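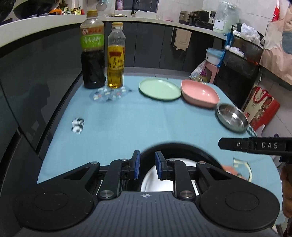 Where should the soy sauce and the cooking oil live between meals?

In a low cabinet or on a shelf next to the stove, out of direct sun, with the caps wiped and the tall bottles at the back. If everyone at your table pours soy sauce at every meal, leave that one bottle out on a saucer and put the oil away.

RESTOW OPENS TABLE BACK, A SERVICE FOR KITCHEN TABLES THAT HAVE TAKEN ON OTHER WORK

Brimetent home-organizing firm will start with the table and, if permitted, stop there

BRIMETENT, March — Restow, the home-organizing firm on the upper floor of the old Hondarura ferry building, today announced Table Back, a service devoted entirely to the kitchen table. Customers get one visit and a written plan for where things go. They do not get a lecture about their closets, which Restow has agreed to walk past without comment.

The new service grew out of a complaint. Restow has been sorting kitchens in Brimetent for long enough to have opinions about drawers, and its crews kept finishing beautiful cabinets only to hear, a month later, that the family was eating on the couch. The cabinets were still in order. The table had filled up again.

"We were very proud of those cabinets," a Restow spokesperson said. "People would open the doors and show their guests. Then they would all stand there holding plates."

Last fall the company sent a short questionnaire to past customers and to shoppers at Avotiņš, the housewares store that shares its stairwell. It received 1,291 replies, a few of them on the backs of receipts. Respondents were asked what was on their kitchen table at the moment of writing, and whether they intended to do anything about it. Of those who replied, 102 said they had moved the dinner and left the table as it was. Another 111 said the table was fine and that the question was rude.

The rest named, in no special order, bottles, bowls, mail, keys, school projects, games, and a large number of dishes described as "clean, I think."

HOW A TABLE BACK VISIT WORKS

A visit takes place in the late afternoon, when tables are at their most honest. Two Restow staff arrive with a folding cart and a stack of shallow trays. The customer is asked to leave everything where it is. Tidying up before the tidying people come is common, understandable, and the main reason the first trial visits produced such nice photographs and such poor plans.

Staff then sort what they find by the next thing that will happen to it.

Things that are about to be eaten from stay. A flat plate stays flat and gets a place in front of a chair. A shallow bowl stays if there is soup or rice on the way, and goes back to the shelf if there isn't. Restow has no view on whether the dishes should match. A pale green plate next to a pink bowl is a perfectly sound arrangement, and the company would ask anyone who has been saving the matching set for a better class of visitor to consider who has been coming over for the last ten years.

Things that are used while cooking go back toward the stove. This covers cooking oil, most sauces, and the big steel mixing bowl, an item that seems to travel to the table in every household and never gets a ride home. Steel bowls nest, so the plan will usually give them a single spot under the counter with the largest on the bottom. Glass bowls get a separate stack with a cloth between them. Restow staff have heard what happens without the cloth.

Things that are used at the table, but not for eating, get a container with a lid. Dice are the usual offenders. So are game pieces, beads, buttons, and anything else small enough to end up in a serving dish, where it will sit looking like a garnish. The container lives within arm's reach of the table, because people who have to walk to another room for the dice will leave them out the next time, and so would Restow.

Everything else goes on the cart. The cart is rolled to the customer, and the customer decides. This part of the visit can take a while.

THE TABLECLOTH QUESTION

Customers tend to bring up the tablecloth before staff have their coats off, so the company would like to state its position early.

Restow is in favor. A cloth in a plain, light color shows what has been left on it, and a table where things show tends to get cleared. Light blue has been popular in the trial visits. A busy pattern will hide a great deal, and a number of customers have been quite open that this was why they bought it. Checks are allowed. Small checked cloths do particularly well as a wiping cloth or under a hot dish, and they should hang somewhere with a hook, as a cloth left over a table edge will be pulled by the first sleeve that goes by.

The company does ask that the tablecloth come off once a week and be shaken outdoors. Taking it off means moving everything on it, and by the second or third week most families have begun to ask themselves whether the oil really needs to make the trip.

A NOTE ON BOTTLES

Bottles were the single item that divided the Restow office while the service was being planned. One side held that nothing taller than a cup belongs on a table at rest. The other side eats a lot of dumplings.

The compromise, now printed in every Table Back plan, is one bottle. It can be soy sauce, vinegar, hot sauce, or whatever the household would go back to the kitchen for in the middle of a meal. It stands toward the back, on something that catches the drip. Soy sauce leaves a ring on cloth, and the ring will outlast any argument over who made it. Oil is the harder case. Few people pour cooking oil at dinner, yet the bottle gets carried over with the pan and stays for days, in bright light, which does it no good. The plan sends it back every time.

Households with a strong case for a second bottle may make it in writing. Restow has received several of these and granted all of them, so the rule is perhaps less firm than the printing suggests.

WHAT TABLE BACK DOES NOT DO

The service does not include chairs. Chairs with coats on them are a separate condition and will be addressed, if at all, next year.

It does not include buying anything. Customers are sometimes let down by this, having already picked out baskets. Restow's trays stay with the customer for a month on loan, and by then most people have found that a baking sheet or a shoebox lid does the same job. Avotiņš, which does sell baskets, has been gracious on this point and would like it known that it is open until six.

It does not promise that the table will stay clear. A table that is used for dinner, homework and a long game will have things on it, and Restow would be a little worried about a family whose table never did. The aim is that someone can lay four plates on it before the food gets cold.

TRY IT FIRST

Ahead of the first regular visits in April, Restow will hold open evenings in its workroom at the Hondarura building. Admission is $2, which goes toward tea and the cups to put it in. A full-size kitchen table will be set out with the ordinary contents of an ordinary evening, and those attending can take turns at clearing it. Bottles, bowls, plates and a handful of dice are supplied. Children are welcome and, going by the trial evenings, faster.

Staff will be on hand to offer advice, and have been asked to wait until somebody wants it.

Visitors may also bring one item from their own table that has no home. Restow will suggest a place for it. The company cannot keep the item, however warmly it is offered. A waffle iron left behind after the last trial evening is still at the front desk and may be claimed there between nine and five.

BOOKING

Table Back visits can be booked at the Restow front desk or by leaving a note in the box on the landing. Please say how many people eat at the table, how big it is, and what time dinner is supposed to be. There is no need to describe what is on it. Homes within the Brimetent town line are covered from April, with the farms along the Hondarura road to follow in May once the cart has been fitted with better wheels.

ABOUT RESTOW

Restow puts kitchens, pantries and now tables back in working order for households in Brimetent and nearby. It runs from two rooms above the Avotiņš housewares store. Its own lunch table was cleared for the writing of this release and is expected to be available again by Thanksgiving.

Press inquiries: Restow front desk, Hondarura building, upper floor, Brimetent. Please ring twice, as the bell is behind some trays.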